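Farnalley Shared Workshop
Pre-Session Safety Check: Hand-Held Grippers
Last reviewed August 28, 2019

This is the list we run before anybody picks up the Radon gripper. Radon is our second build (Broncombe was the first, and it pinched everybody who touched it), and we love it to bits. It's also a tool with moving joints that you squeeze inches from your own knuckles, so please go through the whole list every time, even if you used it yesterday. Comments under each item come from the log.

1. FRAME AND HOUSINGS

Both arm housings tight on the body, no wobble: OK
Ribbed center body free of cracks: OK
No sharp print edges where the palm sits: FIX NEXT TIME

Comment: The last print came out beautifully, but there's a little lip on the underside where the support came off. It won't cut you. It will annoy you after an hour. Two minutes with the fine file, please!

2. JOINTS AND PINS

All pins seated, nothing poking out: OK
Links swing freely on both sides: OK
Left and right close together: OK
Finger clearance from the joints when fully closed: OK, see comment

Comment: Keep your free hand behind the housings. The gap between a link and its housing shuts faster than you expect, and that's exactly where Broncombe used to bite. If a pin starts to walk, stop and tag the tool. Please don't tap it back in with whatever is on the bench (yes, we found the dent).

3. FINGERS AND PADS

Pads glued flat, corners down: OK
Fingertips smooth, no burrs: OK
Pads wiped clean: OK
Pads meet evenly along their length: OK

Comment: We tried three pad materials before settling on this one and it grips cloth so much better than the hard plastic did. Burrs matter more than you'd think with fabric work. One rough spot on a tip and you've pulled a thread right across somebody's blanket.
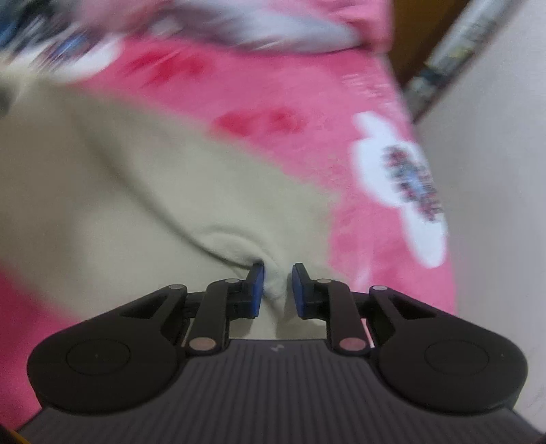
3 min read

4. SOFT GOODS TRIALS

Cloth checked for pins, needles and zippers before the run: OK
Nothing breakable under or behind the fabric: OK
Loose sleeves rolled up, hair tied back, lanyards off: OK
Cords kept away from the bedding: OK

Comment: Plain beige cloth over the pink patterned blanket is a really good test, because it gives the fingers a ridge to close on and you can tell the two layers apart at a glance. Start with a bunched-up fold before you try anything flat. Go in slowly with the tips upright, and if the lower layer starts coming along too, open up and back off. Don't yank! Sudden pulls are hard on the links and even harder on your wrist.

Comment 2: Quick sweeps smear the video badly. If you're recording for the Godoy project, slow down near the fabric. It's safer anyway.

5. POWER AND WIRING (bench rig only)

Stop button tested before the motor is enabled: OK
Fuse fitted, correct rating: OK
Cable strain relief holding: WATCH
Supply switched off at the wall afterward: OK

Comment: The strain relief is a zip tie on top of another zip tie. It has held through 3,000 open-and-close cycles on the bench rig, and we were cheering by the end, but a proper clamp is on the parts order. Until it arrives, give the cable a gentle tug before each session and write the result in the log.

6. WORK AREA

Floor clear where you'll be stepping: OK
Fire extinguisher reachable: OK
First aid box stocked: LOW ON BANDAGES
Solder station off if the fabric is out: OK

Comment: Fabric and hot irons do not share a bench, ever. Move one or the other. This is the rule we're strictest about, so expect to be asked to stop if you forget.

7. PUTTING IT AWAY

Gripper stored with fingers open: OK
Pads not pressed against anything: OK
Fabric shaken out and folded: OK
Log signed, faults written down: OK

Comment: Write down the small stuff too. The log is up to entry 919 and it's the best thing we've made here after the gripper itself. Half the improvements on Radon began as somebody's grumpy one-line note.

Result: PASS, with two things to fix (lip on the body, bandages) and one to watch (strain relief).
Next full teardown: after 100 more sessions, or right away if it gets dropped.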